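**Review: Arkum simulation package for service cell set-up, Revent two-finger gripper profile**

January 2025

We bought the Arkum package to work out gripper approach and finger opening before touching the real cell. The task is panel servicing on a housing supplied by Seppälä: approach the cover, straddle it, close, release. I have used it for 18 working days on one workstation.

Installation took 3 hours, most of it spent on the Itbridge licence server, which refuses a machine name containing a hyphen. The manual does not mention this. Once the licence was in place, the robot model and the Revent fingers loaded without errors.

Set-up of the cell itself is done in this order:

1. Load the housing and fix its base.
2. Set the tool centre point midway between the fingertips.
3. Set the open width, then run the approach at 10 per cent speed.
4. Check clearance on both sides before allowing the fingers to close.

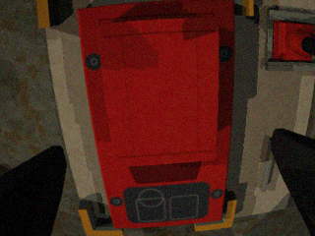
Step 4 is where the package earns its price. With the fingers spread on either side of the red panel, clearance is easy to judge from the wrist view, and the four dark screws near the panel's corners give good points for checking alignment. The yellow-orange corner brackets help with coarse positioning. The view is grainy, and the pale housing behind the panel breaks up into blocks in places. I would not use it to train anything that depends on fine surface detail.

Contact behaviour is less good. At default settings the fingers sink slightly into the part on closing. Halving the time step cured it, at the cost of a slower run. The tool offset is also lost whenever the gripper profile is reloaded, so keep a written copy.

Support answered 2 queries, both within a day. The second answer was a link to the page I had asked about.

Recommended for checking reach and clearance. For grip force, test on the real cell. The hyphen fault is still open.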